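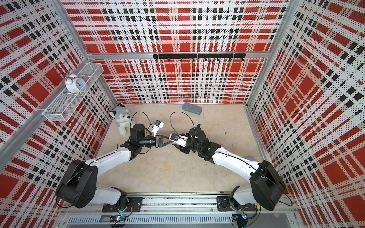 Vol. 16, No. 2

From: Akosua Yakubu
To: Gistley list
Subject: Re: plaid panels and what to hang on them

On Monday, Fanni Bakos wrote:
> The red tartan panels are up on all three walls. I like them, but small
> things get lost against the pattern. The rack is a bit too high for me
> as well. Does anyone want it moved, and what should go on the hooks?

Fanni,

I would leave the rack on the rail. It's black and the hooks are small, but seven is plenty and all of them are free. I have a set of brushes with loops on the handles that could go there. Plain colors, no red.

The white wire basket on the left shows up fine against the plaid. My only complaint is the alarm clock sitting on the rim. I'd put it somewhere flat. Kilia sells a small shelf for perforated panel, order number 156, if the holes are the right spacing. Can you measure before I order?

The gray block near the back can go in the basket once the clock is off it. The husky is fine in the back left corner, so please leave it there.

Fekete asked if there is any panel left over. I told him to check behind the door in Nusesa, where the offcuts went in April. He needs one piece 600 mm long and doesn't care which way the stripes run.

Akosua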